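Sizing the expansion tank in a closed hydronic loop

Last updated: November

The old tank on my heating loop failed at the end of last season. The symptom was a relief valve that wept at high fire and a gauge that dropped to nearly zero when the system cooled. I tapped the tank, got the same dull note top to bottom, and pressed the Schrader valve. Water came out. The bladder was gone.

Before ordering a replacement I wanted to check whether the original was the correct size, as the house has gained a zone since it was installed. The installer's note on the boiler jacket gives the tank model and nothing else.

System volume is the number most people guess. I measured mine by draining the loop through a cold water meter I had left over from an irrigation job. It came to 49 gallons including the boiler, which is high for a house this size. The cast iron radiators on the north side account for most of it. Samran Ratanaporn, who did the piping for the new zone, had estimated less, but he was working from pipe lengths and did not include the two large radiators in the hall.

Next is the temperature range. I fill at 60 degrees and the boiler limit is set at 198, though it rarely gets there. Water expands by a little under four percent across that range. Take the published specific volumes at both temperatures, divide one by the other, subtract one, and multiply by the system volume. For my loop this gives 1.8 gallons of expanded water. Pipe expansion gives a small amount back. I ignore it.

The third input is pressure. The highest radiator is low enough that 12 psi at the boiler gives adequate static head with a margin at the top vent. The relief valve is rated at 30 psi, and I design to 27 so that it stays shut. Work in absolute pressure here. Gauge pressure in this formula is the mistake I see most often, and it makes the tank come out too small.

Acceptance factor is one minus the ratio of fill pressure to maximum pressure, both absolute. With 26.7 over 41.7 that is 0.36. Expanded volume divided by acceptance factor gives a minimum tank volume of 5 gallons. The old tank was 4.4. It had been undersized since the zone was added and probably slightly before.

I ordered the Bralwood, which is 6 gallons nominal. Berkano makes a similar unit with a replaceable bladder, but the connection is on the wrong end for my wall bracket and I did not want to repipe.

Set the air charge before the tank is connected to water. It should match the cold fill pressure. Mine arrived at 15 psi and I bled it down to 12 with a tire gauge that I had checked against a second one.
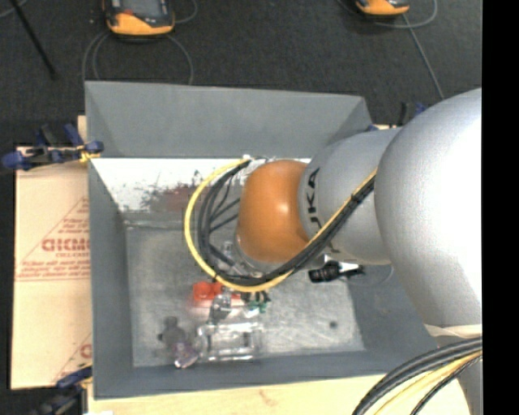 With the tank isolated and charged, open the fill valve slowly and purge each zone separately. Charoen Onsri wrote to ask whether the tank can go on the return side downstream of the circulator. It can be made to work, but the tank connection is the point of no pressure change, and a pump that discharges toward it will lower the pressure in the rest of the loop when it starts. Put the circulator so that it pumps away from the tank.

After a week of normal running, the gauge reads 12 cold and 21 at the top of a long burn. I will recheck the air charge next fall, with the tank valved off and drained.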